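Ticket 161: Plorken backup stops partway
Status: Solved
Product: Plorken 8, Strand file server

Hi all! First off, I love this program, it has saved my photo library more than once. Since the October update, though, the nightly job gets to 75 percent and quits with error 816. Small folders copy fine. I've restarted both ends and cleared the job history, same result every night.

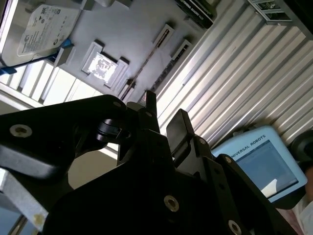
Şengül Aydoğan: Thanks for the clear report! Error 816 usually means the job lost its connection to the server. Could you turn off "Sleep between batches" under Clakix Scheduler and run it once by hand?

Did that, and it got further than it ever has (so exciting to watch!), but it still quit before the end. I'm pasting the last log lines.

02:14 batch closed
02:14 waiting for host
02:19 error 816, host not found

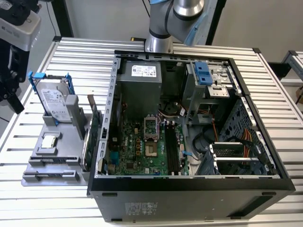 Dell desktop, side panel off

Changed the job to use the server's fixed address in place of its name, and the whole backup finished overnight! Pokell sync works again too.

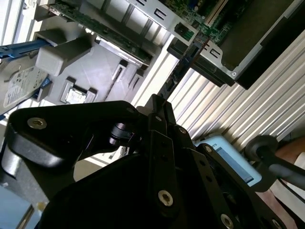

The fixed address is set per network port, so anyone copying this fix should check which port the cable is in first. Some desktops have a port on the main board and another on an add-in card. If you open the case and find an expansion card like the dark one in there, see what it is before you type anything into Plorken. Thank you so much, Şengül, please close this one!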